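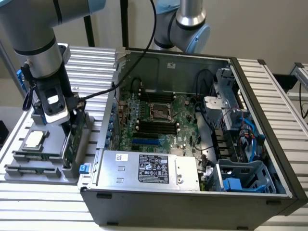
Bench Cell Handling Rules: Frequently Asked Questions
Kellthorpe Assembly Practice Group
October - by Phong Cao
Print this page | E-mail this page

These answers cover robot work on open desktop computers at the Kellthorpe and Baltcombe sites. They explain the handling rules and do not replace them. If an answer here and the rule text disagree, follow the rule text and report the difference.

Which cells do the rules apply to?

Any cell in which an arm places, removes or carries a part inside an open computer chassis. Manual benches are covered by a separate sheet. A cell with two arms is treated as one machine: one stop circuit, one risk assessment, one logbook. Splitting the assessment by arm is not accepted, even when the arms run separate programs.

Do the rules replace the safety assessment?

No. The assessment comes first and covers people. The handling rules cover the product and the fixtures. A cell that passes its handling audit and has no current assessment may not run.

Can the computer be connected to line power?

No. The power cord is removed before the chassis enters the cell and stays out until the side panel is back on. After the cord comes out, the operator presses the front power button once and enters the time in the log. The power supply unit itself is never opened in a cell. If a task calls for replacing it, the complete unit is exchanged.

What has to be grounded?

The table, the chassis, the part tray and the tool flange. Each is checked at the start of the shift with the meter assigned to the cell. Painted and anodized surfaces do not count as a ground point - use the marked stud. Finger pads are checked with the tool mounted, since some older Grivow pads read correctly on the bench and fail once they are clamped.

How should parts be presented to the arm?

In a fixture with a defined seat for each part. Processors go in a pocket with the heat spreader facing up. Memory modules go in slots or clips that hold them by the edge. A part lying across a fixture without being seated is treated as dropped: the program stops, and the operator seats it or removes it. The arm does not attempt to recover it unless a recovery routine has been released for that part.

What speed is allowed over the board?

Full program speed ends 100 mm above the highest point of the open chassis. Below that height the reduced-speed limit in the cell sheet applies, with or without a part in the gripper. Test runs are included. Requests to raise the limit for empty moves have been declined, and the reason is the drive cage and the chassis walls, which an empty gripper can hit as easily as a loaded one.

How is a memory module inserted?

The module is squared to the slot before it enters the chassis. The latches at the slot ends must be open where the board has latches that move, and the key notch must be verified by vision or by a fixed pick orientation. Motion stops short of the slot, the force reading is zeroed, and the final move is made under force control. If the force limit is reached before the seated depth, the arm backs out along the same line. One retry is allowed. After a second failure the module goes to the inspection bin and the slot is examined by a person.

Rocking a module into place is a manual technique. It is not permitted for a single arm with parallel fingers.

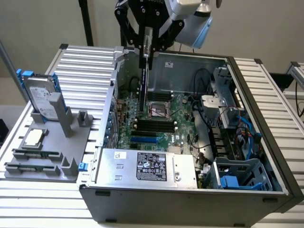 Diễm Lương asked whether the single retry could be raised to three for used boards, where slot friction varies more from unit to unit. Her figures from Baltcombe covered nearly 300 insertions, and most of the first failures there were cleared by the first retry. A third attempt, she wrote, would save a walk to the cell on the night shift.

The limit stays at one retry. The same figures show little gain from the attempts after it, and a slot that has refused a module twice should be looked at. Cells that see frequent first failures should check the zeroing step before anything else. At Baltcombe the force reading was being zeroed while the arm was still settling. Rule 9 now requires a pause before it.

Where may the gripper hold a part?

By the edges, or by a surface listed for that part. Gold contacts are never touched. For processors the listed surface is the heat spreader or the two plain edges of the substrate. Hard drives are gripped by the sides or by the installed rails, never across the exposed circuit side.

What about the processor socket?

An empty socket with exposed contacts is the most easily damaged item in the cell. While a socket is open and empty:
- no part other than the processor is carried over it
- no tool change takes place above the chassis
- the load plate is treated as an obstacle in the collision model, in its actual position

The last point is missed often. Several programs inherited from the Kershaw cell modeled the plate closed at all times. Those programs need to be corrected before they are used again. For sockets without contacts in the board, check the part sheet, as the carry-over restriction may be lighter.

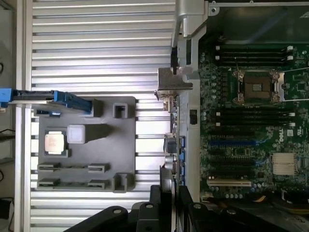
Cables get the same treatment as the load plate. They are modeled as a keep-out volume with a margin, and the margin is set from the worst position found when the cable is moved by hand. A volume drawn around the cable as it happened to lie on setup day is too small. Where a bundle can be tied back without strain on its connector, tie it back and reduce the volume.

Can both arms be inside the chassis at the same time?

Only in programs released for shared work. In all others the chassis is a single zone, and an arm must request it and be granted it before crossing the wall. The waiting arm holds outside the chassis outline, not above it.

Are wrist cameras subject to the height limit?

Yes. The camera and its cable are part of the tool. Measure clearance from the lowest point of the full assembly in the orientation used.

What must be logged?

Part type, slot or socket, peak force, result and retry count. Force traces are kept for failures only. Manual interventions are logged by hand with initials.

Who approves a change to a fixture?

The cell owner, after a trial with the actual part. Reprinting a tray from the same file with the same material is not a change. Reprinting in another material is, and the grounding check has to be repeated.

Print this page | E-mail this page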